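Comparing gripper fingers at Fodor: a talk with the test lead

The bench at Fodor has two arms on it, one at each front corner, and for the past few months most of the argument in the building has been over what to put on the ends of them. The person who runs the tests trained as a fitter and moved into robotics when the shop she worked for closed its machining side. She agreed to talk while a batch was running, on the condition that she could stop whenever something needed resetting.

The project is called Cliltura. Its job is to get a pair of fairly cheap arms to handle kitchen things: taking bowls out of a dish rack, putting them back, turning them over. She did not choose the task. "Somebody upstairs likes bowls," she said. "I would have picked boxes. But a bowl is a decent test of a finger. It has a rim, it's curved every way you look at it, and the glaze is slippery."

She has 3 sets of fingers on trial. The first came with the arms. The second is from Vundix and is a stiff wedge with a concave edge. The third is moulded in-house from Plastitz, a rubbery compound that she describes as "somewhere between a boot sole and an eraser." Each set gets 500 attempts on the same list of tasks, and after that the settings are frozen and the results go in a spreadsheet.

I asked which set was winning. "Depends what you score," she said. "If you score did-it-pick-it-up, the soft ones are ahead. If you score did-it-put-it-where-I-asked, they drop back. They bend. The bowl comes up and it's sitting at a different angle from the one the controller thinks it's at."

The rack is where the sets differ most. On an open bench a finger can come at a bowl from any side and has room to be wrong. With wires in the way, the width of the fingertip starts to matter, and so does the shape of its back, the part that touches things you weren't planning to touch.

"People measure the inside of the grip," she said. "They give you the friction and the force. I've spent most of my time looking at the outside. The outside is what catches on the wire."
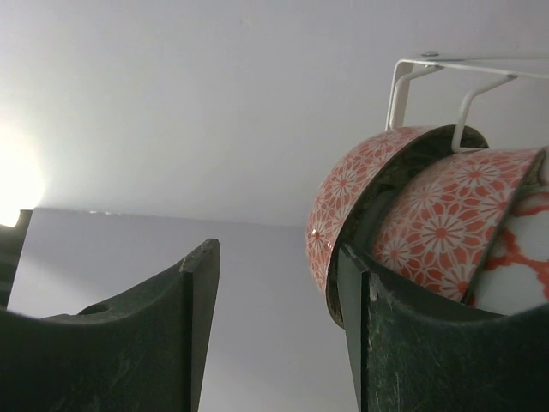
Wrist camera view, with the wire and the patterned crockery past the fingertips.

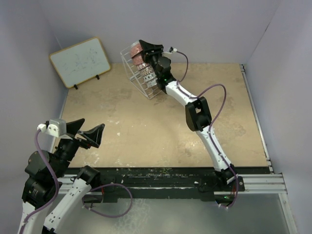

The right arm reaching across to the rack.
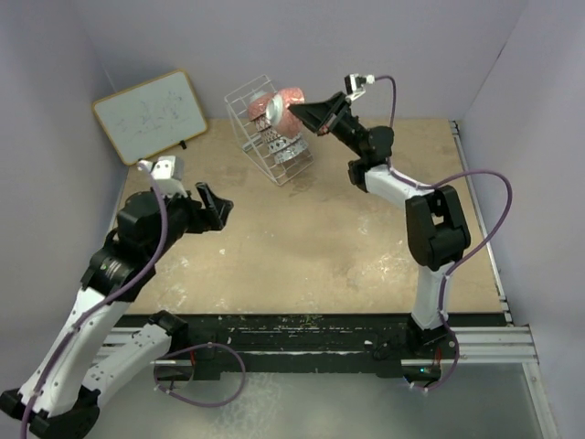
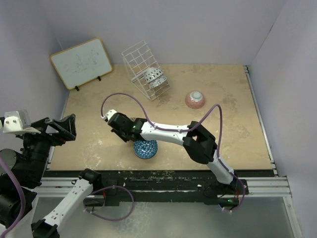 Right arm over the blue bowl.

The camera question has taken nearly as long as the finger question. Every attempt is logged from a fixed view and from the wrists, and she was asked early on whether the wrist cameras could be dropped to save money and cabling. She ran a side trial without them.

"On the open bench it made hardly any difference," she said. "The fixed camera sees a bowl on a table perfectly well. At the rack it fell apart. The arm's own forearm gets between the camera and the job, and you're guessing for the last bit. The wrist camera has a terrible view of everything except the one thing you need."

It has its own faults. Any light near the rack can wash out part of the picture when the wrist tilts up, and the exposure takes a moment to settle. She has tried fixing the exposure by hand and found that what worked for the rack was too dark for the bench. For now it is left on automatic and the controller is told to wait before closing.

Cabling is a sore point. The camera cables have to be long enough for the arm at full stretch, which leaves a lot of loop when the arm is folded. She has tied them down in several places and retied them more than once. "Too tight and you pull the plug out. Too loose and it gets into the work. I log cable snags as a failure of the whole rig and keep them out of the finger scores. There was some disagreement about that."

The disagreement, as she tells it, was with the software side, who wanted every failure counted against whichever finger was fitted. She held out. A finger should be judged on what a finger does, in her view, and if the cable snags then the cable needs work.

We talked for a while about controllers. Fodor is running two: the one supplied with the arms, and another written in-house that limits how hard the wrist can push. The supplied one is quicker. The in-house one gives way when a finger meets something solid. She prefers it for crockery and turns it on for anything involving the rack.

"With the supplied controller, if you touch the wire you push the wire. The whole rack goes for a walk. Then your next attempt is in a different place and you've spoiled the comparison." When the rack moves between attempts she puts it back against pencil marks and repeats the attempt from the start.

Wear was something she hadn't planned to measure. The stiff fingers mark easily, particularly at the tips, and early on she threw out a pair that looked bad. Then she fitted a scuffed pair and a new pair on alternate days and couldn't separate them in the results. She now leaves them on until a tip changes shape. The Plastitz fingers don't show scratches the same way but pick up grit from the bench, and a gritty one grips differently from a clean one. They get wiped at the start of every session with a damp cloth, nothing stronger.

"I had a solvent on the shelf that would have cleaned them beautifully," she said. "It also made them swell. That cost me a pair and an afternoon."

Asked what she would buy today if the money came through, she took some time to answer. For a job with a rack in it she would take the Vundix wedge and the slower controller, and she would keep the wrist cameras. For an open bench she'd take the soft fingers and put up with the angle error. She would not buy one set for both jobs, though she expects to be told to.

There is one more thing she wants to try first, a wedge with a thin Plastitz skin on its inner face only. A sample has been promised for Thu 13 June. Bonding the two materials is the hard part, and the first try peeled at the tip after a morning's work.

At that point the batch stopped with an arm part way to the bench, and she got up to see why. It was a timeout in the logging, she said when she came back, and had nothing to do with the fingers. She restarted it and wrote the time in the margin of her notebook.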